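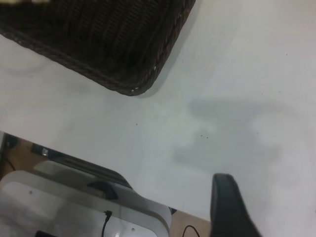 Home Guides Baskets & Trays Care Contact

Section 4. Setting Up and Looking After Your Woven Basket

Welcome to the part of the Skenetti guide that most people skip, and we do hope you'll stay a minute! A dark woven basket is an easy thing to live with, but the weave holds on to crumbs and lint like you wouldn't believe, and on a white table every speck that falls out of it will show. The steps below suit any of our wicker baskets with a braided rim, whatever you plan to keep in yours (bread, napkins, the mail, all those little things that have no home).

Before you start

You'll want a soft dry brush, a lint roller, two clean cloths and a bowl of lukewarm water with a drop of dish soap. An old pastry brush does nicely. Set aside roughly 7 minutes, a bit more if the basket has been holding bread since April.

4.1 Cleaning the basket

1. Take everything out and carry the basket to the sink or the back step. Turn it over and tap the bottom gently with your palm.

2. Brush along the ribs, following the strands. Going across them only pushes the crumbs deeper, and then you'll be at it all evening.

3. Do the rim by itself. Lint loves to settle in the twists of the braid, and pale bits stand out terribly on a dark weave, so go slowly around the corners. Malathi Devadiga, who wrote the first version of this guide, liked to finish with a strip of lint roller tape folded over one finger, and we still do it her way.

4. Wipe the inside and outside with a damp cloth, well wrung out, and then with the dry one.

5. Let the basket air out upside down, away from the heater. Overnight is best.

CAUTION: Do not soak the basket or put it in the dishwasher. The strands swell and may split as they dry.

4.2 Getting the table ready

1. Sweep the tabletop with a dry brush first, working from the middle toward one edge, and catch the crumbs in your hand or a dustpan.

2. Wipe with the soapy cloth, rinse it, and wipe again. Dry the table completely.

3. Bend down and look across the surface toward a window. Any specks you missed will show up nicely from there.

NOTE: A damp basket can leave a brownish mark on a white finish. If you're not sure it's dry, give it another few hours.

4.3 Putting it back

Lift the basket into place with both hands under the base, and please don't drag it by the rim. If it rocks, press down lightly on the high corner. Line it with a cloth for anything crumbly, and shake that cloth out every Tuesday or whenever you remember.

6 comments 2 shares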